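Small Bricks, Big Station
Inside the layout that Ornow's builders can't stop adding to

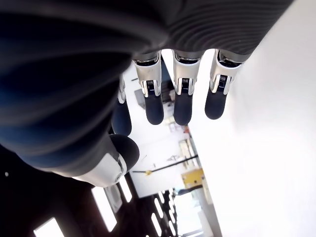
Zuzana Hrubý started with the clock tower. She had a shoebox of tan bricks, a printed photo of the old railway station at Mokard, and a free evening, and by midnight she had a tower and no idea how to stop. The finished station uses 2825 pieces, and it's a joy to lean over! The ticket hall lifts off, the benches inside are two studs deep, and every platform sign is a waterslide decal she cut by hand with a craft knife.

Decals are the part she loves to talk about. Stickers are quicker, she says, but they leave an edge that catches the light, and on a smooth 1x4 tile you notice it right away. A waterslide sheet takes patience (sixty seconds in lukewarm water, a soft brush, then a whole night to dry) and the lettering ends up looking printed.

The trains belong to Fasil Wolde, who runs his curves as wide as the tables allow. His newest is a freight set in dark red, with 200 plates in the locomotive roof alone. "I rebuilt that roof four times," he says. "The slope was one plate too steep and it bugged me every time it went past."

Next comes the goods yard, and Signe Blomqvist has already claimed the crane. The layout goes on show in June, and Hrubý is still looking for 60 more tan slopes.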